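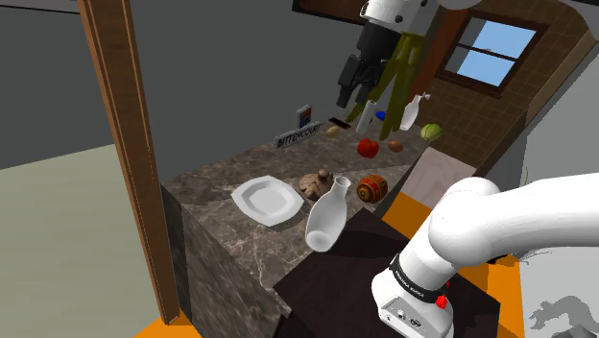 图 3 仿真厨房中的台面与机械臂

阅读时间：14 分钟

4 结果

4.1 样本与资料概况

孕期问卷在 Jerkville 及周边的 5 个产检点发放，回收有效问卷 712 份。产后问卷在分娩后第六周寄出，收回并能与孕期问卷配对的有 440 份。下文凡涉及孕期计划的描述以全部有效问卷为准，凡涉及计划与实际对照的分析只用配对样本。

配对样本与未配对样本在年龄、受教育程度和是否初产三项上差别不大。未配对者中，分娩后搬到父母家暂住的比例偏高，部分问卷因地址变更退回。我们在产后第八周补寄过一次，补寄收回的问卷与第一轮收回的问卷合并处理，填写时间作为协变量保留。

日记资料来自 Drisari，即本项目使用的手机记录工具。参加者从产后第一周起每天晚间收到一条提醒，可以用文字或语音记录当天的三餐、来访者、本人睡眠和谁做了哪些家务。参加日记部分的人可以随时停止，停止后已有的记录仍可使用，除非本人要求删除。记录长短相差很大，有的只有“面条，婆婆洗碗”几个字，有的写满一屏，其中一多半在讲喂奶。

编码由两名研究者分别完成，Bastien Chevalier 负责核对分歧条目。分歧最集中的地方是“帮忙”一词的归类。有的参加者把伴侣做饭写成帮忙，有的只对亲戚朋友使用这个词。最后的处理办法是按行为归类，不按参加者的用词归类，同时另设一个变量记录用词。

4.2 孕晚期的计划：想得最多的是婴儿用品

孕期问卷请受访者列出“已经为产后第一个月准备好的事情”，题目为开放式，不限条数。婴儿衣物、床、尿布和安全座椅几乎出现在每一份问卷里。与产妇本人有关的准备则少得多，写到自己穿什么的人集中在待产包一项，写到自己吃什么的人不到一半，写到自己什么时候睡觉的很少。

初产者与经产者的差别在这里已经看得出来。经产者列出的婴儿用品较少，写得较多的是大孩子由谁接送、入院当天由谁来家里。有一位怀第二胎的受访者整栏只写了一句：“先把老大的书包挂在门边。”同样是怀第二胎，两次怀孕间隔较长的受访者，回答的样子又更接近初产者。

准备清单的来源也问到了。初产者最常提到的是产检点发的单页和同时期怀孕的朋友，其次是网上的孕期记录。经产者多半写“凭记忆”。Robles 医院的产前课程有一节课讲产后第一周的安排，上过这节课的受访者更常写到本人的饮食和休息。课程由受访者自愿报名，上课与准备内容之间的关系不能解释为课程的效果。

还有一组回答，起初编码时没有合适的类别。受访者写的是“不想准备太早”，理由各不相同。有人前一次怀孕没有足月，有人老家有七个月以前不买东西的讲究，也有人只说心里不踏实。我们为这组回答单设了“有意推迟”一类。属于这一类的受访者在产检次数、是否按时做筛查上与其他人没有区别，推迟的只是购物和布置房间。在后面的对照分析中，她们的产后情况也看不出与其他人有系统的不同。

4.3 计划中的帮手与实际到来的帮手

孕期问卷要求受访者写出产后第一个月预计会来帮忙的人，以及每个人预计停留的时间。产后问卷用同样的格式问实际情况。两份问卷对照，可以得到四种结果：预计来而来了，预计来而没来，没有预计而来了，以及没有预计也没有来。

伴侣是最稳定的一项。预计伴侣会在家的受访者，绝大部分在产后问卷中确认伴侣在家，差别主要在时间长短。提前结束假期的情况多见于轮班工作的家庭。产假和陪产假的申请手续在孕期问卷中被列为“已办好”的，产后又改动的仍有不少，其中一个原因是分娩日期与预产期相差较远，假期起点需要重新核定。

受访者的母亲排在第二位。预计母亲会来的，多数来了，但到达时间常与计划不同。早产的家庭里，母亲往往晚到；过了预产期才分娩的家庭里，母亲有时在分娩之前就用掉了相当一部分停留时间。有一位受访者在日记里写，母亲订的是往返票，孩子晚出生了九天，母亲抱了四天就得回去上班。类似的情形在几份日记里都有，受访者提到时用的词是“可惜”，少有抱怨。

朋友和邻居的情况正相反。孕期问卷中很少有人把邻居写进去，产后问卷中提到邻居的却相当常见。邻居做的事情多半很小，例如代收包裹、带大孩子去院子里玩半小时、把垃圾桶推到路边。这些事在日记里反复出现，在问卷的“帮手”一栏里却往往漏写，要到“还有谁做过什么”这一追问之后才补上。如果只看前一栏，邻居的作用会被低估。

Domer 区的样本有一个特点需要说明。该区近年新建住宅较多，受访者中搬来不满一年的占了相当部分。她们在孕期问卷中写到的帮手最少，产后实际得到的邻居帮助也最少，两项之间的差距反而是各区中最小的。访谈中有人提到，产检点候诊时认识的人后来成了主要的联系对象，两家的孩子只差几天，晚上喂奶时互相发消息。

4.4 三餐

饮食是计划与实际差别最大的一类。孕期问卷中写了饮食准备的受访者，主要写三种办法：提前做好冷冻，由来帮忙的亲属做，以及订餐。产后日记显示，头两周里最常见的办法是第四种，就是家里有什么吃什么，由当时空着手的人弄。

提前冷冻的饭菜吃得比预想的快。几位参加者记下了冷冻饭菜吃完的日子，多在产后第二周，也就是伴侣准备回去上班的前后。她们在产后问卷的建议栏里给其他孕妇的意见很接近，都是把一部分冷冻饭菜留到伴侣上班以后再动。也有参加者说自己准备的全是晚饭，真正没有着落的是早饭和半夜那一顿。

半夜那一顿在孕期问卷中没有一个人写到，在日记里却很突出。哺乳的参加者普遍记录了夜间饥饿，吃的东西以饼干、香蕉、面包和剩饭为主。有人在床头放了一个盒子，由伴侣每天晚上装满。有人写自己站在冰箱前吃冷饺子，一边听房间里的动静。这类记录大都很短，写的时间也集中在凌晨。

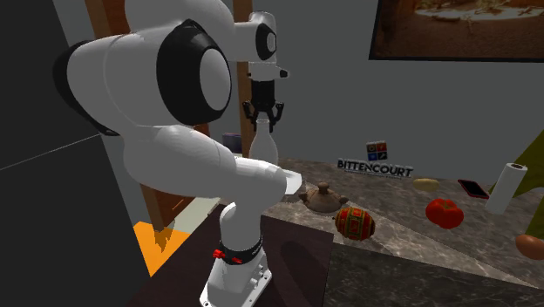
图片来源：Bastien Chevalier。经许可使用。

由亲属做饭的家庭，饭菜本身很少成为问题，时间和口味则时常被提到。参加者的母亲或婆婆按自己的钟点开饭，婴儿往往正好在那时要吃奶，产妇吃到的多是后热的一份。坐月子有饮食禁忌的家庭，产妇与长辈对禁忌范围的理解不一致，凉拌菜、水果和咖啡是日记中被提到最多的三样。多数参加者选择照长辈的意思吃，另有一部分由伴侣私下买来。一位参加者连续三天的记录都是关于一个梨，第三天写的是“吃了”。

订餐的家庭较少，集中在收入较高和亲属住得远的两组。订餐的记录简单，涉及的内容主要是送达时间和门铃。门铃吵醒婴儿的抱怨出现得很多，后来有参加者在门上贴了字条，或者把门铃的电池取掉。取掉电池以后，又有家庭错过了上门访视的助产士。

4.5 对睡眠的估计

孕期问卷请受访者估计产后第一个月自己每晚能睡多久、连续能睡多久。初产者对总时长的估计与实际相差有限，对连续时长的估计则明显偏长。经产者两项都估得较短，其中一部分人实际睡得比估计的好。

日记里的睡眠记录不宜直接当作睡眠时长使用。提醒在晚间发出，参加者记录的是前一夜的印象，而且有漏记的夜晚。漏记是否与睡得特别差有关，资料本身无法判断。有几位参加者在停记几天之后补写过一句，说那几天没有看手机。我们在分析中只用了“最长一段”的分档资料，没有计算每晚总时长。

白天补觉在孕期问卷中几乎人人都写，“孩子睡我就睡”是出现频率最高的一句话，措辞也很一致，很可能出自同一份宣传单页。日记中，白天补觉的天数少于没有补觉的天数。没有补觉时，参加者记下的活动依次是洗衣服、吃饭、回消息、洗澡。来访者在场的日子补觉更少。家里有大孩子的参加者，补觉主要集中在大孩子上学或去托儿所的时段，周末很少。

伴侣夜间起来的安排，计划与实际也有出入。孕期写“轮流”的最多，产后写“轮流”的仍有一部分，更多的家庭改为分段，前半夜由一人负责，后半夜由另一人负责。采用分段办法的家庭多数用奶瓶喂至少一顿。全部亲喂的家庭里，伴侣的夜间工作是换尿布和把婴儿抱过来，参加者对这种安排的评价分歧较大。有人觉得两个人都醒着没有必要，有人觉得半夜有人说话很要紧。

4.6 产后六周时的回看

产后问卷最后请受访者回看孕期写下的计划。我们把各人孕期的开放题回答原样附在问卷里，许多人读后在旁边加了批注。批注原不在设计之内，但数量可观，因此单独整理。

批注大致有几种写法。一种是核对式的，在每一条后面打钩或写“没用上”。没用上的东西以小号衣服、婴儿鞋和加热湿巾的盒子为多。一种是补充式的，写当时漏掉了什么，常见的有产妇用的宽大内裤、长的充电线、多一套床单和一个能单手打开的水杯。还有一种写给怀孕时的自己，语气较松，例如“你会没事的，去睡吧”，或者“不要再洗那些口水巾了”。

怀孕期间经历过异常筛查结果的受访者，批注更多围绕等待的那段时间。她们中多数人后来的复查正常。有人写，等结果的两周里她把抽屉整理了三遍，现在看计划书上那一页写得特别整齐，就知道是哪一天写的。计划的详细程度与孕期焦虑量表得分之间有弱的正相关，在控制产次以后仍然存在。计划详细与否和产后六周的情绪量表得分之间没有发现相关。

关于得到的帮助够不够，受访者的回答与实际帮手人数的关系并不紧密。帮手人数相同的受访者，评价可以相差很远。与评价关系较为明显的是预计与实际之间的差距，特别是“预计来而没来”这一项。有一名预计帮手没有到来的受访者，评价低于一开始就没有预计这名帮手的受访者，即便其他帮手的人数相同。没有到来的原因包括生病、工作、路费和家庭矛盾，按原因分组后各组人数太少，不再作进一步比较。

4.7 资料的限制

配对样本中没有包括分娩后婴儿长时间住院的家庭。这些家庭收到的是另一份简短问卷，结果将另行报告。双胎家庭有参加，但人数太少，未单独分析。

孕期问卷的填写时间以孕晚期为主，也有少数受访者在较早的产检时就已填好交回。填得早的问卷中写“还没想”的较多，对照分析时已将填写孕周纳入。五个产检点里有一个在 1 月曾停诊，受访者转到其余产检点，问卷上的产检点编号按实际交回地点登记。

语音日记由研究者转写。背景中婴儿哭声较大时，有些词句听不清，转写稿中以方括号标出，未作推测。编码时如果听不清的部分涉及做事的人是谁，该条目在家务一类按缺失处理，在饮食一类仍然使用。

帮手一栏的格式在预调查中只有五行，正式问卷改为不限行数，但部分产检点仍发出了旧版。旧版问卷中写满五行的受访者，在产后问卷中被追问是否有遗漏，追问所得的人员一律标为补报，不计入“预计来”一类。把这些人员计入以后重新计算，4.3 节的主要结果方向不变，母亲一项的数值略有变动。

另外，配对样本中对“伴侣”一栏留空的受访者，既有独自生育的，也有漏答的。凡在日记或访谈中能够核实的已经改正，不能核实的保留为空，在涉及伴侣的分析中剔除，在其他分析中保留。

最后更新：17/09/2023

联系我们 | 版权所有，未经许可不得转载 | 返回顶部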